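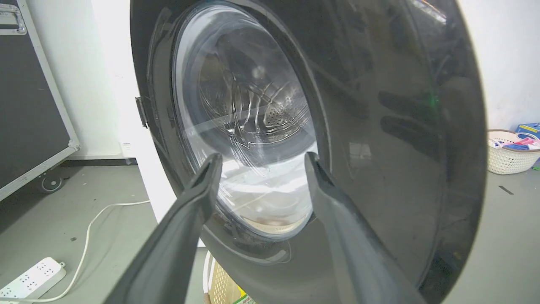

# Chapter 7: Water in the Home

Turn on a tap and you join a story that began in a cloud, perhaps months ago. Rain fell on a hillside, trickled through soil and rock, gathered in a reservoir and travelled through miles of pipe before it reached your kitchen. I find that wonderful, and I hope that by the end of this chapter you will too!

We start with a simple question: where does household water go? Most people guess that drinking and cooking use the largest share. In fact they use very little. Washing ourselves, flushing the toilet and cleaning our clothes take far more, and the amounts vary a great deal from one home to the next.

## The Keldale survey

Throughout this chapter we shall follow the town of Keldale, a hilly place with one reservoir, two treatment works and some very old pipes. Pupils there kept a water diary in January, with 296 households taking part. Each household read its meter every evening and wrote down what the water had been used for. The lowest daily reading was 91 litres, from a flat with one person living in it. The highest was 2759 litres, and the cause was a burst pipe under the garden path (you will meet that pipe again in Section 7.4, where we look at leaks and pressure).

A diary like this is rich in clues. Why did readings rise in the evening? Why did streets at the top of the hill have weaker showers than streets at the bottom? You can work out a good answer to the second question now, with nothing more than what you learnt about pressure in Chapter 5. Have a go before reading on - a rough sketch of the hill will help.

## Before you begin

You will need to be comfortable with litres and cubic metres, and with reading a bar chart. If there is a water meter at home, ask an adult to show you where it is and note the reading tonight and again tomorrow at the same time. Keep both numbers safe, as you will use them in Activity 7.1.

**Key words:** reservoir, mains, meter, pressure, grey water, hard water

## 7.1 From hillside to tap

Keldale's reservoir lies well above the town, so for most of the journey gravity does the work and no pumps are needed. The water first passes through a coarse screen, which holds back leaves and twigs. After that it flows into a wide, still tank, where finer grit slowly sinks to the bottom.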